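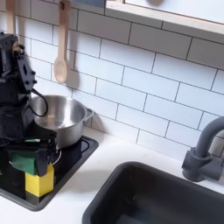
Settimio Pellegrini
Protokollführung, Arbeitskreis Spielmaterial der Kita Encombe

Protokoll der Sitzung im August, Beginn 16 Uhr
Anwesend: Rungnapa Saengthong (Sitzungsleitung), Italo Dal Bello, Prasert Thepsuriya, Gianni Costa, Settimio Pellegrini

TOP 1 Protokoll der letzten Sitzung
Ohne Änderungen genehmigt.

TOP 2 Bestand und Zustand der Spielküche
Prasert Thepsuriya hat die Küche im Nebenraum durchgesehen. Korpus und Seitenwand aus hellem Holz sind standfest. Das Kochfeld ist glänzend schwarz, die bisherige Reinigung mit trockenem Tuch reicht nicht aus. Der Edelstahltopf bleibt im Bestand. Wendeheber und Löffel aus Holz hängen an den Haken vor der Fliesenrückwand und sollen dort auch nach dem Spiel wieder hängen. Italo Dal Bello weist darauf hin, dass die Haken einzeln nachzuziehen sind. Er übernimmt das bis zur nächsten Sitzung.

TOP 3 Reinigung
Diskutiert wurde die Verwendung des Schwamms mit gelber Schaumstoff- und grüner Scheuerseite. Auf dem Kochfeld ist künftig nur die gelbe Seite zulässig, die grüne Seite ist dem Topf vorbehalten, und zwar innen. Reinigungsmittel: Bronent in der vom Träger freigegebenen Verdünnung. Einwirkzeit 5 Minuten, danach mit klarem Wasser nachwischen. Der Schwamm wird alle 4 Wochen ersetzt. Die Dunstabzugshaube ist nebelfeucht abzuwischen, die Bedienleiste mit den Tastensymbolen bleibt dabei ausgespart, bis geklärt ist, ob der Aufdruck das Mittel verträgt.

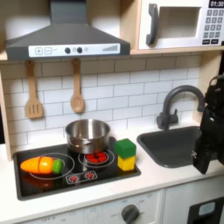 Für die Bedienleiste wird eine Anfrage an den Lieferanten Dradell gestellt. Gleiches gilt für das Tastenfeld der Mikrowelle und die rot bedruckte Kochstelle. Bis zur Antwort ist dort ausschließlich ein trockenes Mikrofasertuch zu verwenden. Zuständig: Gianni Costa.

TOP 4 Spiellebensmittel
Lebensmittel, darunter die Karotte mit den Trennfugen, bleiben nach Spielende häufig auf dem Kochfeld liegen. Rungnapa Saengthong schlägt vor, den Abschluss der Spielzeit um eine feste Aufräumphase zu ergänzen. Reihenfolge: zuerst die Lebensmittel in den Korb, dann das Holzbesteck an die Haken, zuletzt der Topf auf die hintere Kochstelle. Teile mit Fugen sind gesondert zu prüfen, da sich dort Reste absetzen. Die Anschaffung eines zweiten Satzes aus der Serie Cirillo wurde erörtert, das Restbudget beträgt 30 Euro. Beschluss vertagt.

Strittig war der Platz des Topfes. Im Entwurf des Aufräumplans steht er hinten auf dem Kochfeld, in der bisherigen Regelung im Unterschrank.

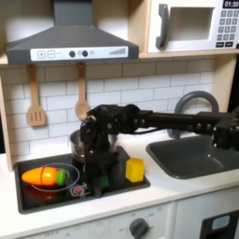
Gianni Costa hält den Unterschrank für ungeeignet, der Topf werde dort erfahrungsgemäß nicht zurückgestellt und fehle dann am nächsten Morgen. Auf dem Kochfeld sei sofort zu erkennen, ob er vorhanden ist. Italo Dal Bello gibt zu bedenken, dass der Topfboden die Oberfläche verkratzen kann, und beantragt eine Probezeit.
Beschluss: Der Topf steht für 3 Monate hinten auf dem Kochfeld, danach Sichtprüfung der Oberfläche. Angenommen mit 4 Stimmen bei einer Enthaltung.

TOP 5 Verschiedenes
Der Aufräumplan wird als Bildkarte neben der Küche angebracht, Format A4, laminiert. Entwurf: Prasert Thepsuriya. Die Reinigungsliste hängt künftig an der Innenseite der Materialschranktür.

Ende der Sitzung: 17.30 Uhr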